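Tellden Tablecloths and Table Linen: Frequently Asked Questions
Last revised 2018-07-06

Sizing

What size should I order?
Measure the table top, then add twice the drop you want. A drop of 20 cm suits daily use. Round up to the next listed size; we do not cut to order.

Are the listed sizes before or after washing?
Before. The cotton range shrinks by up to 2 per cent in length on the first wash. The Cusi polyester range does not shrink measurably.

Do checks and grids line up with the hem?
On the Cusi range the cloth is cut along the printed line. On the Farside range it is cut to length and the print may run off square by a few millimetres. 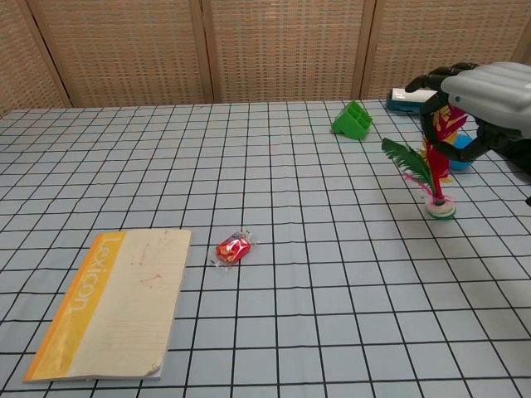

Care

What temperature should I wash at?
Cotton at 40 degrees, polyester at 30. Wash dark prints separately the first time. Do not use bleach on any printed cloth – it attacks the black first.

How do I remove wax or sticky sugar?
Let it harden, lift it off with a blunt knife, then soak the spot in cool water. For wax, finish with a warm iron over kitchen paper.

Can I iron the print?
Iron on the reverse, medium setting, no steam on polyester. Fold marks from the packet drop out after one wash.

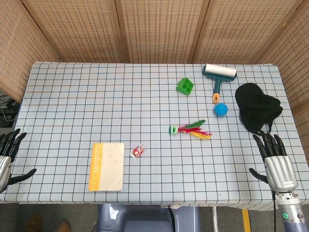 How long does delivery take?
Orders placed before noon leave the Munetti warehouse the same day and arrive within two working days. Orders of more than 20 cloths go by pallet and are booked separately.

Trade orders

Is there a minimum order?
Trade accounts start at 12 cloths per size. Prints can be mixed.

How hard-wearing is the cloth?
The Cusi fabric is tested to 4000 rubs before visible loss of print. Cotton is not rated.

Who handles returns?
Rocío Chambi, on extension 326. Quote the batch number sewn into the side seam. Unwashed cloths can be returned within 30 days; washed cloths are accepted only where there is a fault in the weave or hem.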